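**Word count wrong after sync, then chapter gone** – Holalari writing app, desktop

25th April, ticket opened by Tímea Balogh

Draft is a novel, 554 pages in the app's page view. Wrote 600 words this morning, hit sync, counter said 200. Closed the file, opened again. Counter still 200 and chapter 2 is blank. Title there, no text. Chapter 3 onward fine.

Tried so far:

- sync again – same
- log out, log in – same
- export to plain text – chapter 2 blank in the export too
- opened on the laptop, wifi off – chapter 2 is THERE, but the old version, without this morning

Have not turned wifi back on on the laptop. Not touching it.

**Reply, Máté Győri**

Good, leave it offline. Copy chapter 2 out of the laptop into any other program before anything else. Then on the desktop look in History > Local snapshots. Not the cloud ones, those get overwritten at sync. Which version are you on? Help > About.

**Tímea**

Copied. Version says 2, nothing after it. Local snapshots has a list but the preview pane is gray, cant read any of them. 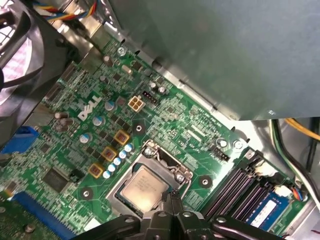
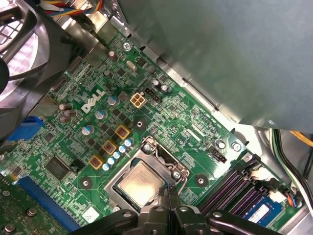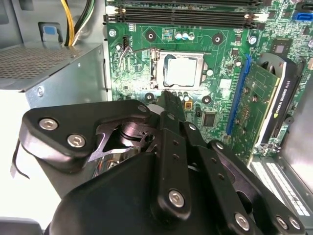
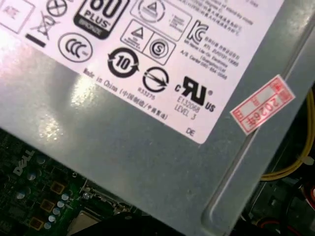
Tímea Balogh

OK so the gray preview goes away if you turn off focus mode. Should of tried that first. Snapshots readable now. The one from just before the sync has the full chapter incl. this morning, ends on the line about the ferry. Restored it as a copy, called it "ch 2 rescue".

Counter on the copy looks right. Counter for the whole book still wrong, it adds the blank chapter and skips the copy.

**Máté**

Copy isn't inside the manuscript folder, thats why. Drag it in, under chapter 1. Then delete the blank one, empty the trash, sync once. Wait for the tick before you close.

**Tímea**

Did that. Tick came. Closed, reopened, chapter 2 still there, word total went up. Daily goal says 0 words today though?? My group posts totals every night and Boglárka Bíró keeps the list, so I do need it.

**Máté**

Restored text doesn't count toward the daily goal. Known, fix planned for July. Type the number in by hand, Goals > Today > Edit.

**Tímea**

Typed in 600. Fine. Laptop back on wifi now, pulled the new chapter ok.

Status: solved, goal counter bug still open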